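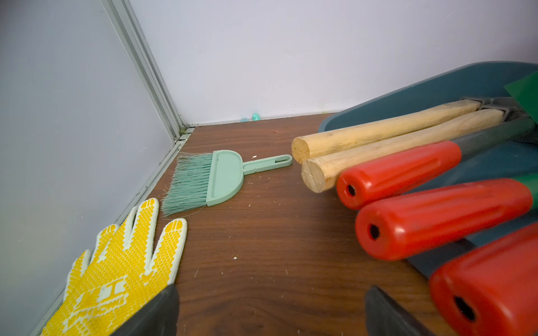 3.2. La circulación de la novela policiaca de bolsillo en los puestos de segunda mano

El estudio de la novela policiaca popular se ha ocupado con preferencia de los autores y de las series, y en menor medida de los recorridos materiales de los ejemplares una vez agotada su primera venta. En el presente apartado se examina la colección Ploketti, editada por la casa Vallejo, a partir de los fondos reunidos en la librería de viejo Bodeo y del archivo de correspondencia conservado en la Biblioteca Tamach.

El corpus de partida comprende 790 volúmenes, de los cuales 281 conservan alguna marca de propiedad o de reventa: firmas, sellos de establecimiento, precios a lápiz en la guarda o etiquetas de biblioteca de alquiler. Se han excluido del recuento los ejemplares sin cubierta, dado que la atribución a una tirada determinada resultaba insegura. Cuando un mismo volumen presentaba varias marcas sucesivas, se ha registrado cada una de ellas con indicación de su orden probable.

La distribución de las marcas permite distinguir dos formas de lectura. Por un lado, la de compra y conservación, reconocible por la firma única y por la numeración manuscrita del lomo, que remite a la formación de series domésticas. Por otro, la de canje, en la que el libro pasaba por el mismo puesto hasta cuatro veces con un precio decreciente. Esta segunda modalidad predomina en los títulos de enigma clásico, cuya relectura ofrecía menor interés una vez conocido el desenlace; las novelas de procedimiento policial, en cambio, aparecen con mayor frecuencia en manos de un solo propietario.

La figura 4 recoge la proporción de ambas modalidades por subgénero. Debe advertirse que la categoría de «procedimiento» sigue aquí la clasificación propuesta por Robles, que incorpora las novelas de investigación ambientadas en pequeñas comunidades aun cuando el protagonista no pertenezca a un cuerpo policial.

Figura 4. Ejemplares con marca de propiedad o de reventa en la colección Ploketti, según subgénero y modalidad de circulación (n = 281). Elaboración propia.

Los resultados coinciden en parte con los obtenidos por Remedios Robles en su análisis de las cartas de lectores, donde se documentan más de 3.000 peticiones dirigidas a la editorial. Una fracción apreciable de ellas solicita la reedición de títulos concretos, con mención expresa de la cubierta y no del autor. Este dato refuerza la hipótesis de que la ilustración actuaba como principal elemento de identificación, tanto en el quiosco como en el mercado de ocasión.

Conviene señalar dos limitaciones. La procedencia de los fondos de Bodeo es en buena medida local, lo que impide extender las conclusiones a otras redes de reventa. Asimismo, los precios a lápiz carecen casi siempre de fecha, y su secuencia se ha establecido por comparación con los catálogos que Vallejo distribuía cada noviembre, en los que figuraba el precio de venta vigente. El apartado siguiente aborda la relación entre dichos catálogos y la política de traducciones de la editorial.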